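ACTA DE LA REUNIÓN DE SEGUIMIENTO DEL BOLETÍN TÉCNICO ZOLLIA
Fecha: 4/22/22
Modalidad: presencial, con conexión remota desde Irkham
Preside: Vira Kushnir
Redacta el acta: Solomiia Lysenko

1. Aprobación del acta anterior

Se aprueba sin cambios, salvo la corrección de una errata en el apartado de tarifas postales, donde figuraba el importe sin impuestos.

2. Papel e imprenta

Se informa de la oferta recibida de la imprenta Śliwiński para la tirada de agosto. El precio se mantiene respecto al número en curso siempre que el pedido de papel se confirme antes del cierre de mes. El proveedor habitual, Flikel, no garantiza existencias del estucado mate empleado hasta ahora y propone un offset ahuesado del mismo gramaje.

Vira Kushnir señala que el offset absorbe más tinta y obliga a revisar los perfiles de color de las láminas. Se pide a la imprenta una prueba de contrato con dos pliegos, uno de texto y otro con tramas finas. Hasta disponer de la prueba no se modifica la ficha de producción.

La tirada se fija en 4,000 ejemplares. De ellos, 2,960 corresponden a suscripción nominal y 300 a intercambio con bibliotecas. El resto queda en almacén para venta directa y reposiciones. Se recuerda que las bibliotecas de intercambio deben confirmar dirección de envío; las que no respondan pasan a la lista de espera del número siguiente.

3. Maquetación

Se revisa la retícula de página. El margen interior resulta escaso en los pliegos centrales con la encuadernación fresada actual, y las notas al margen quedan demasiado próximas al lomo. Se acuerda desplazar la caja de texto hacia el corte y reducir en un punto el cuerpo de las notas. Solomiia Lysenko prepara la plantilla nueva y la distribuye junto con la hoja de estilos.

Queda pendiente la partición silábica de los topónimos extranjeros. El diccionario del programa de composición los divide de forma incorrecta - en especial los de más de tres sílabas - y la corrección manual retrasa el cierre. Se incorporará una lista de excepciones.

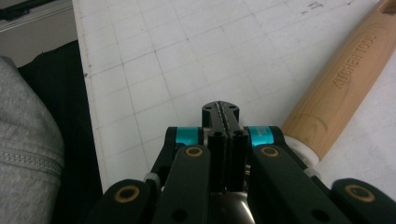 Vol. 2, pág. 300

En cuanto a los pies de ilustración, se mantiene la composición en redonda, sin punto final cuando se trate de una sola frase. La numeración de páginas seguirá siendo correlativa por volumen. Se descarta la propuesta de reiniciarla en cada número, por la dificultad que plantearía al índice acumulado.

4. Índice acumulado

El índice de materias presenta entradas duplicadas por diferencias de acentuación y por el uso alterno de singular y plural. Se adopta el plural para los nombres contables y el singular para los abstractos. Las remisiones del tipo «véase también» se limitan a un nivel. El índice de autores se ordena por el primer apellido y conserva los signos diacríticos originales, que no alteran el orden alfabético.

5. Distribución

Desde Irkham se comunica que parte de los envíos del último número llegó con las esquinas dañadas. El sobre acolchado se sustituye por un estuche de cartón ondulado, pendiente de pesaje. Si el conjunto supera el tramo postal vigente, el asunto vuelve a esta mesa antes de la compra.

6. Acuerdos

- Solicitar a Śliwiński la prueba de contrato sobre offset ahuesado. Responsable: Vira Kushnir.
- Preparar la plantilla con el nuevo margen interior y la lista de excepciones de partición. Responsable: Solomiia Lysenko.
- Pedir a Flikel confirmación escrita de plazos y existencias. Responsable: Vira Kushnir.
- Pesar el estuche con un ejemplar completo y comunicar el resultado a Irkham. Responsable: Solomiia Lysenko.

7. Ruegos y preguntas

Se pregunta por la conservación de los archivos de imprenta de los volúmenes anteriores. Se guardan en dos soportes, aunque las fuentes tipográficas del primer volumen no están incrustadas en los PDF. Se estudiará su regeneración cuando termine el cierre de agosto.

Sin más asuntos que tratar, se levanta la sesión.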